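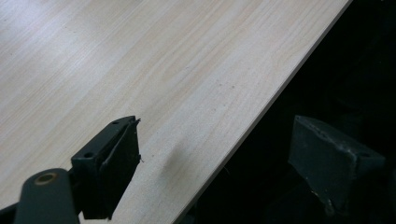
A garra manual de dois dedos junto à borda da mesa, na bancada de demonstração.

Garra manual Sturnmont
Página do equipamento, com notas do dia aberto de agosto em Bakholm

Quem passou pela oficina de Bakholm em agosto já sabe como é: pega-se na garra e cinco minutos depois já ninguém a quer largar! Abrimos as portas às 10h00 e às 10h20 havia fila para experimentar. Juntamos nesta página os dados do equipamento e aquilo que aprendemos com quem lá esteve (e foi muito).

O que é
Ferramenta de mão com dois dedos opostos, para gravar demonstrações de manipulação sem ter o braço robótico ao lado. O operador abre e fecha os dedos com a própria mão, faz a tarefa ao seu ritmo e a câmara montada na ferramenta regista tudo do ponto de vista da garra. As gravações seguem depois para o programa de treino Hoxha, o mesmo que usamos com os braços da casa.

Construção
Os dedos são blocos de plástico mate, cinzento-escuro, com pequenos furos redondos. O braço da articulação leva um casquilho cor de latão, e foi a peça que mais perguntas recebeu da parte de quem faz mecânica. Sim, troca-se. Sim, vendemos o casquilho avulso. Os dedos também se substituem um a um, com uma chave sextavada, e os que andam em demonstração ganham riscos e marcas nas arestas com o uso. Gostamos deles assim.

Como correu a demonstração
Montámos duas bancadas. Na primeira mostrávamos o gesto de base: aproximar a garra da borda da mesa, com um dedo por cima do tampo e o outro do lado de fora. Parece pouca coisa, mas é um exercício excelente para ganhar noção da abertura e da distância, e é por ele que começamos todas as formações. Os tampos têm veio claro, e o contraste com o cinzento dos dedos ajuda bastante a rever as gravações.

Na segunda bancada estava a parte mais animada, com peças para apanhar, virar e arrumar. Até ao fecho gravámos 1.042 demonstrações, quase todas feitas por gente que nunca tinha pegado numa garra destas. Houve quem voltasse à fila três vezes, e uma turma inteira do ensino profissional que ficou a discutir a melhor maneira de apanhar uma anilha deitada. Que tarde boa!

O que mudámos depois
Várias pessoas de mãos pequenas acharam o punho largo. Tinham razão, e a versão atual traz dois punhos na caixa. Também nos pediram uma marca de referência para a abertura máxima, que está em ensaio na oficina de Lultham e ainda não faz parte do equipamento de série.

Na caixa
Garra montada
2 punhos, normal e estreito
8 parafusos de reserva para os dedos
Casquilho suplente
Guia de montagem em português e inglês

Manutenção
Limpar os dedos com um pano seco antes de cada sessão (os fios e o cotão agarram-se às pontas com uma facilidade espantosa). Verificar a folga da articulação a cada 4.000 ciclos de abertura.

Visitas
A bancada de Bakholm continua montada e recebe grupos de escolas e empresas por marcação, das 14h00 às 17h00. Tragam as vossas próprias peças, se quiserem. Os pedidos fazem-se pelo formulário de contacto, indicando o número de pessoas e o tipo de tarefa que gostariam de experimentar.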